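Notebook, reading transfer project
5 May 2021

Picking up from the coding meeting, which ran long and which I left with three pages of arrows. I'm writing this up while I still know what the arrows mean.

We have 80 kids' worth of retelling transcripts from the Wanus school, and the plan was always to code them for story parts (setting, problem, attempt, ending) in both languages and then see whether a kid who gets the problem into the Hungarian retelling also gets it into the English one. Simple on paper! Kinga and I double-coded 20 of them and we agree nicely on settings and endings. On "attempt" we are all over the place. She counts anything the character does after the trouble starts. I only count it if the kid ties it to the trouble somehow, with a "so" or a "because" or even just a tone of voice, which of course is not in the transcript.

Csenge listened to us go back and forth for a while and then pulled up the audio for the fox story. Same kid, both languages. In Hungarian she says the fox climbed up so that it could get the cheese. In English she says "and he climb and he take." I'd scored the English one as missing an attempt. Kinga had scored it as present. Listening to it, I think Kinga is right, or at least I think my rule punishes kids for not having the connecting words yet, and connecting words are a separate column anyway. So I'd be taking the point off twice. New rule: action after the problem, by the main character, counts. Connector gets its own code. I'll rewrite page two of the manual tonight.
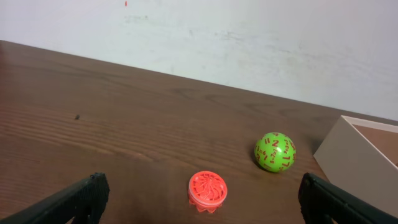
Tabletop and the wall behind it.

Next thing, the mixed-language utterances. There are 1122 utterances in the batch Chepkoech cleaned, and she flagged every one that has both languages in it. I had been planning to put those in the "English" file if the verb was English. Helju hates this and wrote me a whole page on why (very good page, I'm keeping it clipped in here). Her point is that the kids were told they could use any words they liked in the warm-up and only some of the testers repeated that before the English story. So a mixed sentence might tell us about the tester and not about the kid at all. I hadn't thought about the testers one bit. We need a tester column. Chepkoech says the initials are on the paper sheets, so it can be done, it's just slow typing.

Leave the mixed ones in whichever session they were said in, tag them, and run everything with and without. Fine.

Tried the Skunance segmenter again on the Hungarian files. It still splits every "hogy" clause off into its own unit, which makes the Hungarian retellings look longer and choppier than they are. Imre thinks there's a setting for it. I looked through all the settings and I can't find one, but he found the last one I couldn't find, so I'm leaving it for him. Until then nobody should quote a mean utterance length out of the shared sheet, including me, who did exactly that in the slides. Oops.

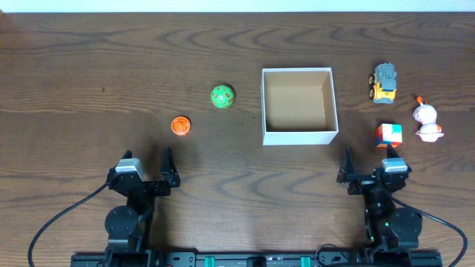 Wood table with the open white box in the middle, green die up and to the right of the small orange piece.

Parent questionnaire: the question "What language do you speak at home?" got answers like "depends who is in the kitchen," which I love and cannot code. Six families wrote in a third language. I want to swap the single question for the Szabó grid (who speaks what to whom, one line per person) before the June round. It's longer, and Kinga worries that parents will skip it. We could try it on a few families first and just ask them how annoying it was.

Also had a note from the teacher of the older group asking whether we can tell her how her class "did." We can't give her scores, but I'd like to send her something she can use. Maybe a page on what retelling looks like in both languages, with made-up samples and no kids' names. Helju offered to draft it. I said yes before she finished the sentence.

To do, mine:
Rewrite the attempt rule, send to Kinga and Csenge
Recode my half of the double-coded set with the new rule (don't look at the old scores!)
Fix the slide with the utterance length on it
Ask Jinell about the second headset, left channel is crackling again

To do, others:
Imre — segmenter settings
Chepkoech — tester initials into the sheet
Kinga — shorter wording for the parent grid

Question I keep coming back to and don't want to lose: if the Hungarian story always came first, then the English one is also a second telling of the same kind of story. Half the kids were supposed to get the reverse order. Check the session log for whether they did.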